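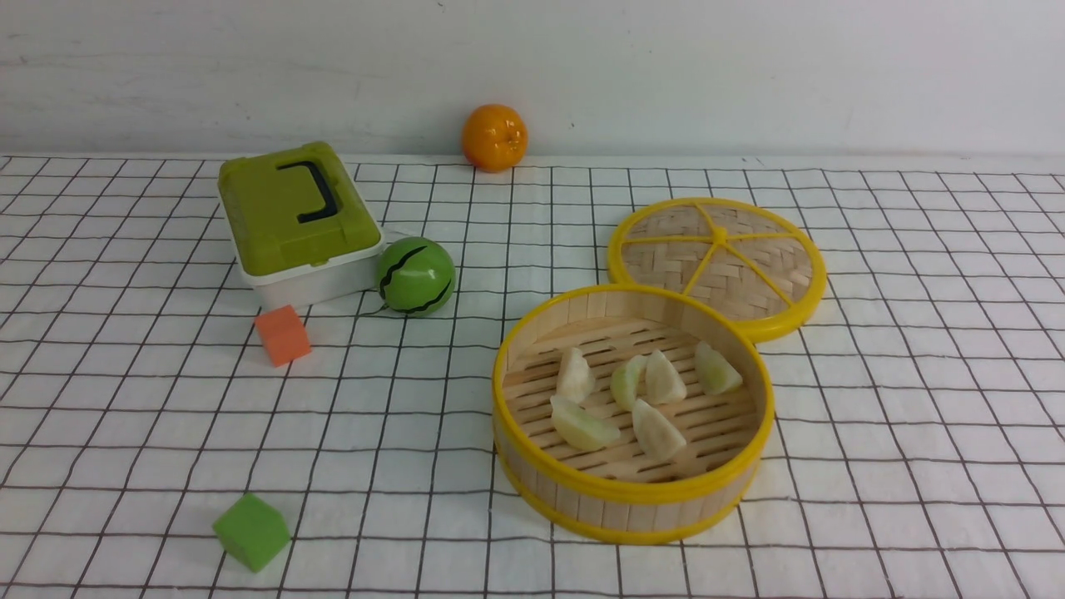
Drawing Foundations, Handout 3: Linear Perspective

Instructor: Slavica Krasniqi
Tevstead Evening School, Room 2

Print this page | E-mail this page

Reading before class: the chapter on horizon lines in your course packet. Bring a hard pencil, a soft pencil, a long ruler and a sheet of tracing paper.

1. Eye level

The horizon line in a drawing is the height of the viewer's eyes. Outdoors on flat ground you can often see it. Indoors it is usually hidden by walls, so you have to work it out. Hold a pencil level in front of your eyes, arm straight. Whatever it crosses is at eye level. Mark that height on your paper first, even if it falls above the top edge. When you look down at a desk or table it often will.

The back edge of a table is not the horizon. Students mix these up every term. The back edge is only where the surface stops.

2. Vanishing points

Lines that are parallel in the room, and that run away from you, meet at a single point in the drawing. If they are level, the point sits on the horizon line. A square tabletop seen straight on has one vanishing point. Turn it so a corner faces you and it has 2, one for each set of edges.

Lines that run straight across your view, parallel to the paper, do not converge. Draw them parallel.

3. Spacing

Equal distances look smaller as they go back. Do not guess at the spacing. The diagonal method works for any grid of squares:

- Draw the front edge and divide it into equal parts with the ruler.
- Join each mark to the vanishing point.
- Draw one diagonal from a front corner to its own vanishing point on the horizon.
- Wherever the diagonal crosses a receding line, draw a line across, parallel to the front edge.

Check it with a second diagonal running the other way. If the crossings do not line up, a receding line is off - find it before you go on. Gridded cloth will not match a ruled grid exactly, as any slack in the fabric bends the lines. Rule the grid first and bend the lines afterward.

4. Round things on a flat surface

A ball keeps a round outline close to the center of your view. What places it on the table is the point of contact. Find which square it rests on, then draw the outline up from there. An object farther back on the table has its contact point higher on the page, as long as you are looking down at the surface.

5. Homework

Draw a grid of 100 squares in one-point perspective, using the diagonal method. Leave the construction lines in. Then place 3 objects from your kitchen on it, at different depths. Use line only - shading starts in June.

Leave finished sheets in the flat file by the door, name on the back.

0 comments | 2 shares

This site uses cookies. By continuing to browse you accept their use.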